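Looking After Metal Bins, Trays and Tubs in the Workshop

I have a weakness for metal containers. Old ones, dented ones, ones with half the paint gone, I'll bring them all home. These are the things I do to keep mine useful, in no special order.

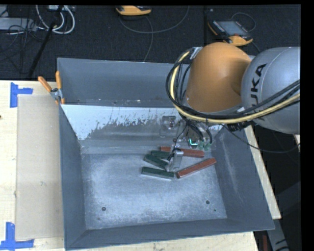

Figure out what you're dealing with first

Before you scrub anything, hold a magnet to it. If it sticks, you've got steel (or something close enough) and rust is your main worry. If it doesn't, it may well be aluminum, and then you want to stay away from strong alkaline cleaners like oven cleaner or lye, which will eat into it fast. I learned that on a perfectly good roasting pan and I'm still a bit sore about it.

Old paint needs a little care too. If it might be from before lead paint was banned, don't sand it dry, ever. Get a test kit from the hardware store, and if it comes up positive, leave the paint alone or pass the bin along to somebody who's set up to strip it properly.

Everyday washing

Dish soap, warm water and a nylon brush will do most of it. Empty out the grit before you add water, otherwise you're just making mud and pushing it into the corners. I tip mine over the trash and thump the bottom with my palm, then run an old paintbrush along the seams.

For oily bins I sprinkle on a cup of plain clay cat litter, leave it overnight, and sweep it out in the morning. Oily litter goes in a lidded metal can outside until I can take it to the drop-off, along with the rags. Please don't leave oily rags bunched up in a corner of the shop! Linseed oil is the one that scares me most.

Rust spots

Small ones come off with white vinegar on a folded paper towel. Lay the towel right on the spot, keep it wet for 30 minutes, then go at it with fine steel wool. Rinse with a spoonful of baking soda in water, dry it straight away, and wipe on a thin film of paste wax. My neighbor Ritva Rautiainen uses mineral oil for this and her trays look better than mine, but I find that oil grabs every bit of sawdust in the place.

Where the paint is flaking, scrape back to a firm edge with a plastic putty knife (after that lead test!) and feather the edge with 220 grit. Spot prime the bare steel the same day. Leave it a week and you'll be sanding all over again. Two light coats of spray enamel beat one heavy one, and I let mine cure for a good few days before I throw anything in it.

I don't bother repainting the inside bottom. It gets scraped every time I grab a handful of bolts, so I wax it and move on.

Liners that stay put

A bare metal bottom is noisy, and it's hard on chisels and drill bits. I've tried cork, carpet scraps and the ribbed rubber matting they sell by the foot. The matting wins. Make a paper pattern first, cut it a hair small, and don't glue it, so you can lift it out and shake it. Carpet holds moisture, and I pulled up a square of it last March to find a lovely orange rust print underneath.

Save your benchtop

Metal bins scratch wood, especially when they're full and you're dragging them toward you. Stick felt pads on the bottom if the bin lives indoors, rubber ones if it's in a damp garage. Wipe the metal with rubbing alcohol before you stick anything down or the pads will be on the floor in a week.

Sorting the small stuff

I once sat down on a rainy afternoon and sorted an entire tub of mixed screws, all 1,111 of them (yes, I counted, I was procrastinating on my taxes). I won't be doing that again. Now new hardware goes into jars the minute it comes home, and the odds and ends get one bin and one bin only. When that's full, the stuff on the bottom goes to scrap.

Label the front and one side. Paint marker lasts longer than tape on anything that gets oily.

Damp garages

Toss a packet or two of silica gel in with anything that matters and check it every 12 weeks or so. Keep bins up off the concrete on a couple of scrap battens. And if you stack them, leave a gap at the wall for air. Mine were tight against the block for years and the back row always rusted first.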